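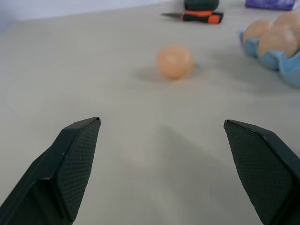

Birdie Haddad has been trying to get machines to do chores for longer than I've been paying people to do mine, so when she said I could come by and ask rude questions, I drove out to Jovthorpe the same week. My first rude question was the one my sister makes me ask everybody in this line of work: when can I have one that unloads the groceries?

"Which groceries?" Birdie said. "Cans, pretty soon. I'd trust it with cans. Bread I'd want to watch."

And eggs?

She laughed for quite a while at that. Eggs are what her group at Pamholm has been stuck on since July. The job sounds like nothing – pick up an egg, put it in the carton, do it again – and my nephew could do it at four (well, mostly). But she says it's a nice mean little test. An egg rolls. It's a slightly different size from the egg next to it. Squeeze too little and it slides out, squeeze too much and you're getting the paper towels.

"People always ask about the squeezing," she told me. "The squeezing is okay now! We've got decent pads on the fingers and we close slowly. What kills us is letting go. You've got an egg in a cup with eggs on both sides, and you have to open your fingers, and where do the fingers go?"

I hadn't thought about that. I went home and put a dozen away by hand, paying attention for once, and I sort of drop them the last half inch. I asked her later by phone if the machine could do that too. "We tried," she said. "We don't do that anymore."
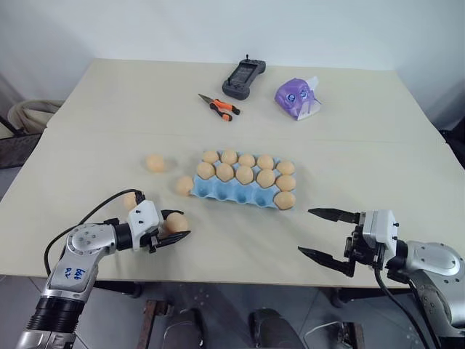 Filling the carton at Pamholm, with both arms over the table.

Her colleague Arlo Mbeki looks after the numbers, and he was happy to share them, good and bad. Out of 751 tries at placing a single egg, 86 went wrong in some way. Most of those were dull failures: the arm stopped, or the egg never left the table. A cracked egg is rarer, he said, and I believe him, although I did notice a mop by the door.

"If you worked in a packing plant and messed up that often, you'd be gone by lunch," Arlo said. He used to spend his summers at Ostrowski, a packing outfit up the road, and he's a little protective of the folks there. A good packer, by his account, doesn't look at the egg at all. She's looking for the next one.

So could it do a shift on a shop floor? Arlo said no, flat out. Birdie said it depends on the shop. If everything arrives in the same spot facing the same way, plants have had machinery for that for ages, and it's much faster than anything with two arms. What she wants is the messy version, where the eggs are wherever they happen to be and there's other stuff lying around.

"My kitchen counter," I said.

"Your kitchen counter is years off," she said. "Sorry!"

I pushed her on the years. She wouldn't give me a number, but she did say folding towels is further along than most people think, and wiping a table is further behind. Wiping! "It has to know what clean is," she said. "I have teenagers who don't know what clean is."

They've got a second project, Taltia, that's supposed to deal with dishes, and I'm invited back when there's something to look at. Arlo suggested I bring my own plates. Birdie suggested I bring ones I don't like.

28 comments | 60 shares
Print this article | E-mail this article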